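# Colour loss in reactive-dyed cotton under domestic washing

Module report, September. Author: Ayane Ishida 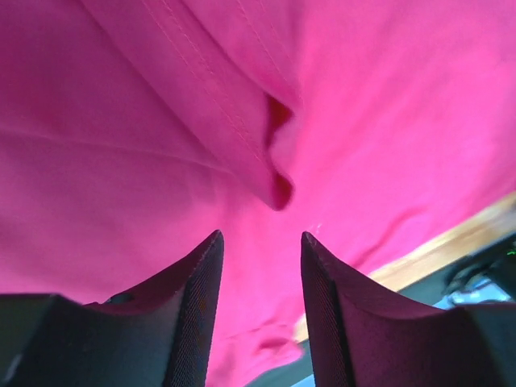
The aim of the project was to measure how much dye leaves a cotton garment over repeated domestic washes, and whether the choice of detergent has a larger effect than the choice of temperature. Published work on the subject mostly uses standard test fabrics in laboratory drums. Less has been done with finished garments, where hems and seams hold the cloth in several layers and may behave differently from a flat panel.

## Materials

Plain-weave cotton shirting was bought as a single roll from Papadopoulos, a local cloth merchant, so that all samples came from the same dye lot. It was cut into 360 squares, each hemmed on one side with a double row of stitching. The remaining cloth was kept in a closed drawer as the unwashed reference.

Two detergents were compared. Flukeo is a liquid sold for coloured laundry and contains no bleach. Fimon is a general-purpose powder with an oxygen bleach. Both were dosed by weight, following the instructions on the pack for medium-hard water. The tap water in the building was not softened.

## Method

Samples were washed at 30 or 40 degrees in the same front-loading machine, then dried flat indoors away from the window. Line drying outside was ruled out at the planning stage, as sunlight fades reactive dyes by a separate mechanism and would have confused the result.

Colour was read with a Ukance handheld colorimeter against a white tile. Each sample was read in the middle of the cloth and again on the hem. The instrument was recalibrated at the start of every session. In total 3,735 readings were kept after duplicates and failed readings had been removed.

Colour difference is given as delta E against the unwashed reference. A value below 1 is generally taken to be hard to see by eye.

## Results

The first wash accounted for the largest single change in every group. This agrees with the usual explanation that loose, unfixed dye is rinsed out early. After the fifth wash the curves flattened, and the samples washed in Flukeo stayed below a delta E of 2 to the end of the trial at both temperatures.

Fimon samples faded faster, and temperature mattered more for them. The 40-degree group passed the same value by the eighth wash; the 30-degree group reached it four washes later. The difference between detergents was larger than the difference between temperatures throughout.

Hem readings were less consistent. The folded edge wore paler along the crease while the inner layers kept their colour, and the small aperture of the colorimeter picked up one or the other depending on placement. A positioning jig was made from card halfway through the work - the earlier hem readings should be treated with caution.

## Limitations

Only one colour and one dye class were tested. The machine was nearly full in the early loads and half full in the later ones, which changes the amount of rubbing between samples. Spin speed was fixed and was not examined.

Further work should repeat the hem measurements using the jig from the first wash, with the load made up to a constant weight by 100 g ballast cloths.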